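Kenddale Computer Users Group
Minutes of the monthly meeting, taken down by Giorgia Bortolotti
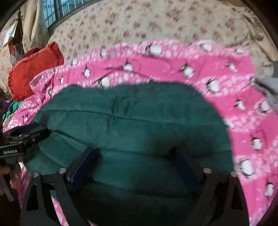 Issue 297, page 2

Date: June 2020

Well, we met online again, and I'm getting better at this (I only muted myself by accident once, and it was during the bit where I had nothing to say anyway). Vitalii Prokopenko was in the chair. We started a little late while people found the link, which had gone into the spam folder for everyone on the old mail list. If you still use that list, please write to me and I'll move you over.

Minutes of the last meeting
I read them out. Vitalii wanted it noted that he said the new file manager was "slow on my machine" and I had put down "slow." Fixed. With that change they were accepted.

Money
We have $3534 in the account. The only thing paid out since last time was the web hosting, and I forwarded the receipt to anybody who had asked for it. No dues are being collected until we have the room back. Two members had already paid for the full year and both told us to keep it, so thank you, that was very kind!

Moving off the old desktop
This was the big one and it took up most of the evening. As you all know, the six loaner laptops are still on the Lovedel desktop, the old version, and it stops getting security fixes in November. Vitalii had put the new version on one of them and shared his screen so that we could see it running.

First impressions, and I'm giving you mine because I'm the one typing: it's pretty. The menu opens from the middle now and has a search box at the top, so you can type "print" and get the printer settings without digging through three panels. I loved that. I did not love that the clock has moved, and I wasn't the only one. Vitalii found the setting that puts it back in the corner (right-click the bar, then Layout, then Classic) and there was a small cheer.

The window effects are another matter. With them all on, his laptop took a good long while to open a folder of photos, and the fan was so loud we could hear it over his microphone. He switched the effects off and tried the same folder again, and it opened right away. So the plan is that the loaners get the plain look, and if you have a newer machine at home you can have all the fades and shadows you like.

There was a long back and forth about whether to upgrade in place or wipe and start over. I was for upgrading in place, mostly out of laziness. Vitalii was for wiping – he says the old settings folder causes trouble with the new panel, and he had already lost his bookmarks once finding that out. We voted and wiping won. I've come around to it.

What was agreed:
Vitalii will write the install sticks and mail them to whoever is holding a loaner.
Anyone with a loaner copies their own files off before starting. Please check the Downloads folder too, it's where everything ends up.
I'll type up the steps in large print, with the Classic layout setting on the first page.
All of them to be done before November.

Question about older printers
Somebody asked in the chat whether the Hordiienko print driver works with the new version. Short answer, yes for plain printing, no for scanning. The scanner button does nothing at all. Vitalii got around it by using the simple scan program that comes with the desktop and ignoring the button. I tried the same thing here while he was talking and it worked on mine too, though it came out sideways and I had to go hunting for the rotate command (it's under Edit and I would have put it under View, but what do I know).

Password managers
Carried over from last time and, I'm sorry to say, carried over again. We ran out of evening. I do want to get to it, so it goes first at the next meeting, before anybody says the word "desktop." In the meantime, if you've been using the one built into your browser and you like it, send me a few lines on how you set it up and I'll read them out.

The Fultstead group
I had a nice letter from the group over in Fultstead. They are meeting online as well and would like to share speakers with us, as they have someone who can give a talk on making home backups and we have Vitalii on the desktop change. Everyone was in favor. I've written back to say yes please and to ask which evenings suit them. Their talks run longer than ours, so bring a drink.

Odds and ends
The help line is still by email only. A couple of people have been calling my house, and I don't mind, but I'm much better with a problem when I can see the exact error message written out. Copy it word for word if you can, numbers included.

Vitalii has a spare keyboard, the big clicky kind, free to whoever wants it. The plug is the older round sort, so you'd need an adapter.

The shared folder is getting full. If you put something in there for a talk and the talk has been given, please take it out again. I'll be clearing anything marked "temp" before we next meet, so rename it if you want to keep it.

Next meeting
Same link, same time. I'll send the reminder from my own address so it doesn't end up in spam, and I'll attach the draft of the install steps so you can tell me where they don't make sense.

G. Bortolotti, secretary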